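3.2 Colour contrast at tissue boundaries 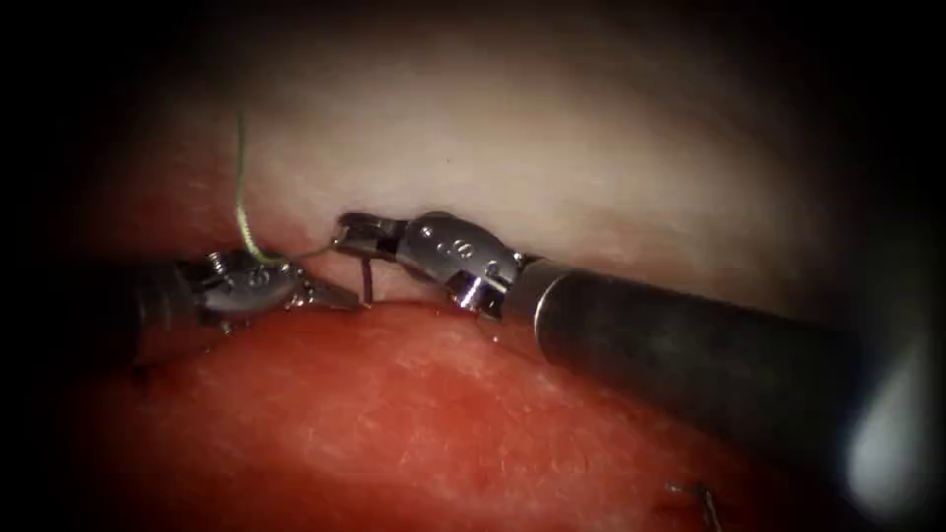
Figure 4. A seam between a pale tissue surface and a deep red one.

Readers judge a boundary mainly by the difference in lightness on its two sides, and only then by hue. We asked 50 students to mark the edge in printed plates, each shown for two seconds. Where whitish-pink tissue meets deep red, as along the horizontal seam in Figure 4, a grey print should keep the edge, as the lightness differs as well as the hue. Plates with two reds of similar lightness did worse, and 198 of the marks on them fell outside the accepted band. Pryor and Negussie report the same pattern for maps. Paper stock had little effect. Dark margins were left uncropped in all plates.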